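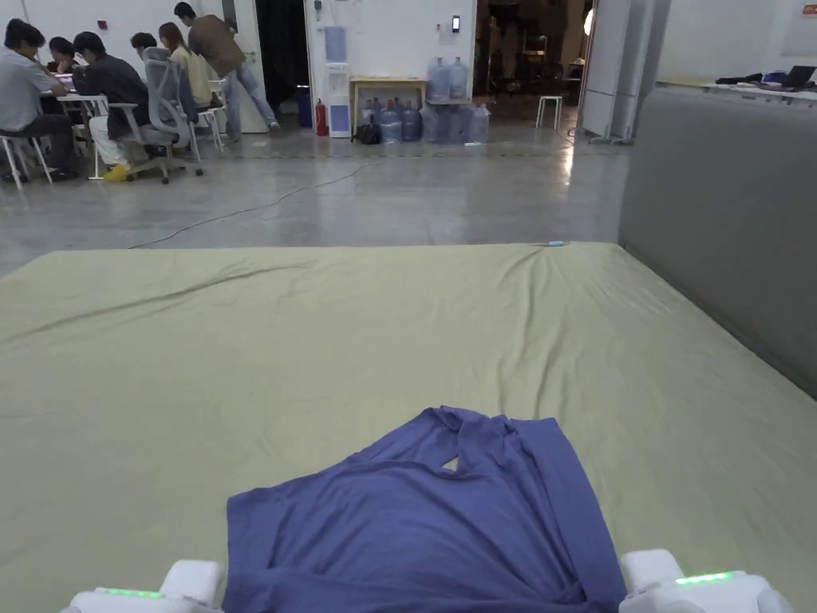 Shirt on the green sheet, grippers coming in from both sides.

Posted by Tracey Furnival in November

So I've been folding shirts for a living lately. I know! My mother still thinks I write software, and I haven't had the heart to correct her.

The goal for this round is 100 good folds, all on the mattress, all with the hand-held grippers. A good fold means I start with the shirt in a heap, spread it, fold it, and let go cleanly at the end, with no grabbing it a second time because I missed the cuff. When I miss the cuff we still keep the recording, but it goes in a separate pile, and Şengül decides later whether it's a useful recovery or just me being clumsy. Mostly it's me being clumsy.

I thought the fold would be the hard part, but the hard part is the first grab. A crumpled shirt has about a million places you could pinch it and only a couple that do you any good, and with your own fingers you never think about it, you just sort of feel for the shoulder seam and shake. You can't feel a seam through plastic. I spent my first morning dragging the same shirt up and down the bed like a kid with a blanket. Then Şengül Yaman (she has done way more of these than me, she was on the Bramwell towel set) told me to slow down and look at where I was going to pinch before I moved my hands at all. My next 11 takes were all keepers!

Then I got too good at it, which is its own problem. By the afternoon I was tossing the shirt down the same way every time and going for the same corner, and when she played a few back they looked like copies. A model trained on that learns one shirt in one heap. So now I close my eyes when I drop it. I also swap ends of the mattress after every 40 takes, and I leave the wrinkles in the sheet alone even though they bug me, and I let stray bits and pieces stay on the bed if they're out of the way. Beds have stuff on them.

The other thing I keep getting asked is whether it's boring. Kind of? It's boring the way knitting is boring. Everyone else is off at the table with their laptops, and I get into a rhythm and stop hearing them. My wrists are another story. I do 4 short blocks a day now with a proper break between, and I wish I'd started out that way.

Next up is pants, then the fitted sheet itself, which I can't fold with my bare hands, so good luck to the model. Sokov wants socks too. I said we'd talk about socks after I've had lunch, and that was last week.

If any of you have a trick for fitted sheets that works with basically two fingers per hand, please leave it in the comments.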